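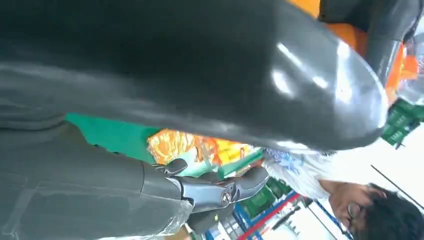 A commenter on last month's page wrote that a two-finger gripper on rental is a waste of money for a small shop, that soft snack bags always get crushed, and that the Cudulier kit in particular needs a technician standing by all day. The first point depends on volume. The second is a matter of settings. The third has not matched our experience, though the first two days do need a person close to the arm.

The notes that follow cover the Cudulier shelf-stocking kit, rented through Flindach. The kit is one arm, one two-finger gripper, a wrist camera, a floor stand and a control box. Rental was $179 a week, with a one-time setup charge of $124. We ran it for 21 days on packaged snacks, bottled drinks and crated goods.

Before the arm arrives

Measure the aisle at floor level and again at shoulder height. The stand fits almost anywhere. The elbow does not, and it swings out further than the drawing in the manual suggests.

Clear 18 inches in front of the lowest shelf. Crates can stay if they are stacked square and do not move during the run.

Check the outlet. The control box wants its own circuit. Ours shared one with a drinks cooler and reset twice before we moved it.

Wrapping the arm

Clear plastic film keeps dust and syrup off the forearm. Use a light film and leave it slack between the joints. Film pulled tight across a joint will tear or bunch up inside a day.

Stop the film well short of the finger pivots. A loose end near a pivot gets drawn in, and the gripper then reports a force fault with nothing in its fingers.

Tape seams on the side away from the camera. Shiny tape gives bright spots in the picture and the software sometimes reads them as package edges.

Gripping soft bags

Set force to the lowest step and work up one step at a time. Chip bags held at step 2. Heavier foil bags needed step 3. At step 4 the seams started to open.

Pick by the top seam where there is one. The middle of the bag is mostly air and gives under the fingers, so the gripper keeps closing and the bag turns.

Start with the fingers slightly open and not at full width. Full width knocks over the neighboring bag on a packed shelf.

Clear bottles are the weak spot. The camera loses them against a pale wall. A strip of dark card behind the row fixed most of it.

Working beside it

Tie back long sleeves and take off lanyards. Stand to the side of the arm, never under the elbow. Keep the stop button on the same side as the person doing the checking.

Cleaning

Wipe the finger pads at closing with a damp cloth. No solvent on the pads. Replace the film weekly, sooner in June, when the adhesive on ours went soft and left marks. Rubbing alcohol takes those off the housing.

Compared with the Otemura

The Otemura kit has a suction cup. It is faster on boxes and poor on creased bags. It is also louder. For a shop that sells mainly cartons it would be the better rental. For mixed shelves the Cudulier did more of the work without help.

Return

Flindach wants the film removed and the cable coiled in the lid. Photograph the fingers from both sides before the case is closed. The deposit came back in full, less the price of one pad.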